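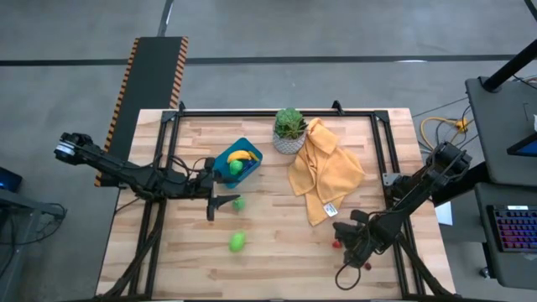

Teal basket on the wooden table.

Pre-record walkthrough, live show at the Solheim

I run this list before every live taping of our podcast, and I keep my comments in because the next person to do it will want them. We've done 16 live shows now and the list gets longer every time. Doors are at 7, so I start at 4 and try to be done before the comics show up hungry.

STAGE AND SEATING

Stage edge taped, bright tape, both sides - OK. I redid the left side, the old strip was curling up.

Steps to stage, handrail tight - OK. Wiggles a tiny bit if you really lean on it but the bolts are snug.

Four stools, no wobble - FAIL, then OK. One rocked like a boat! Swapped it for one from the bar. The bad one is in the hallway with a note on it, please don't bring it back in.

Aisle clear to rear exit - OK after I moved a coat rack. Check it again right before doors.

Seats out vs. room limit - OK. Limit is 200, posted by the light switches. We sold fewer than that but the guest list always creeps up, so somebody has to hold the clicker at the door.

POWER AND CABLES

Mixer and laptop on separate outlets from the lights - OK. If you remember the Drandville show you know why (the hum is all over the first half of that episode and I still get emails).

Floor cables under mats - OK, except the run to the audience mic, which was short one mat. Used gaffer tape, two layers.

Extension cords, no cuts or warm plugs - one FAIL. The orange cord has a nick near the plug. I cut the end off so it can't sneak back into the bag.

Space heater backstage - not used. I know it's December. Wear a sweater.

SOUND

All mics tested, spoken and yelled - OK. Please do yell. Our guests do the big voices and a mic that's fine at talking level can fall apart on a scream.

Headphones wiped, both ears working - OK. Pair 3 crackles when you twist the cable. Still usable, give it to whoever sits stillest.

Level at back row - OK, I got roughly 70 on the meter app with the intro music going. Comfy, and you can still hear a punchline over it.

Backup recorder running, fresh batteries, card empty - OK. Card was full of the Irkow set when I opened it, so I copied that to the drive first.

EXITS AND EMERGENCY

Exit signs lit - two OK, one dim. Told the front desk, they said they'd change the bulb before doors. NOT confirmed as I write this.

Fire extinguisher by the sound desk, needle in green - OK.

First aid kit - OK but low on the small bandages. Pick some up.

Host knows the exit announcement - sort of. It's on a card taped to the host's stool. We can do a bit about it, but the real words have to get said first.

PROPS

Nothing sharp, nothing lit, no glitter - OK. The glitter rule is from the venue and they mean it.

Trisar fog machine - left in the van. The room alarm is touchy, so it stays there until the venue gives us a yes in writing.

STILL OPEN

Dim exit sign, bandages, one more floor mat, new extension cord.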